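首页 日记 归档 关于
2022/04/08 作者：Leandro Mateos
阅读时间：5分钟

酸面种的温度记录继续。上次写到把喂养比例从1:1:1改成1:3:3，改完之后峰值时间往后推得比预想多，早上六点去看还在爬，橡皮筋上方刚过一倍。面粉没换，水没换，唯一的变量是厨房夜里关了暖气。

今天把罐子挪到了热水器旁边的柜子里，温度计放在罐壁外侧，用胶带固定。柜内读数比台面高3度，波动也小，门关着的时候基本是一条平线。缺点是取放不方便，要先把两只铸铁锅搬出来。

称重换了新秤，Pevar的，分度0.1克。旧秤在低量程有迟滞，加盐的时候要多抖几下才跳数，一直怀疑盐量偏高。用砝码比对，旧秤在10克处多读0.6克，在100克以上反而正常。以前记的盐量因此都不太可信，表格里加了一列备注，不回头修正，只标明换秤的日期。

今天的配方：高筋粉400克，水290克，面种80克，盐8克。吸水率按不含面种算是72.5%，把面种里的粉和水各算40克进去就是75%。以前两种算法混着写，翻旧本子经常对不上，从这一页起统一写含面种的总数。

水合静置四十分钟，不加盐。之后加面种，再过二十分钟加盐。折叠四次，间隔半小时，第三次之后面团表面已经有张力，第四次其实可以省。主发酵按体积判断，直壁容器，外面贴刻度，涨到七成半停。以前等到翻倍，成品底部总有一条密实的带，切开能看出来，应该是过了。

整形没什么可写的。圆形，预整形后松弛二十五分钟，米粉和面粉对半撒篮。入冷藏的时间是晚上七点一刻，冰箱标称4度，实测中层5度，门架8度，面团放中层靠里。冷藏柜的温控旋钮没有刻度，只有一个由细变粗的楔形，调过一次之后用铅笔在塑料上画了线，以后不动它。

另一件事是面粉。Sundau那袋用完了，换成Drandgate的，袋上标的蛋白质一样，但手感差得不小：同样的水量，Drandgate的明显软，第一次折叠时粘碗。灰分没有标，写信去问，回信只给了一个产品编号717，没有数据。打算下次减水10克再做一遍，其他条件都锁住，只看这一项。两袋混着用的那一炉不计入比较，原来的记录也划掉了。

下午和Fernanda Pacheco通了电话，说到烤箱蒸汽。她的做法是底层放一盘火山石，入炉时浇开水，十五分钟后撤掉。我用的是带盖铸铁锅，蒸汽来自面团本身，不好控制，但重复性好。她认为锅盖法的割口开得偏保守，耳朵立不高。我觉得跟刀的角度关系更大，现在的角度接近垂直，应该放到三十度左右再试。刀片也该换了，最近几次下刀有拖拽。
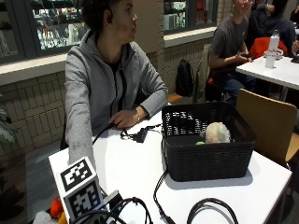
角度的问题单独做一组比较好，同一批面团分成两个，一个垂直下刀，一个斜切，刀片都用新的，深度控制在半厘米。烤箱一次只能放一口锅，第二个要在冰箱里多待五十分钟，这个差别避不开，只能下一轮把顺序对调。预热也要一致，空锅250度烧足四十五分钟，上次第二锅只回温了二十分钟就放进去，底色浅了一档。

面包芯的中心温度以前取96度出炉，现在改到98度。96度出来的那几个放凉后切面发粘，刀上挂渣，隔夜才好一些。98度的皮更厚，James嫌硬，但第二天的状态稳定，回烤也不塌。

凉透要三小时以上再切。上周没等，整个切面压扁了，拍的气孔记录作废。

待办：买刀片；温度计换电池；黑麦粉见底，只够再喂两次；把去年10月那几页的吸水率按新算法重算一遍，本子在书架第二层。明早七点开烤箱。

上一篇 下一篇 返回顶部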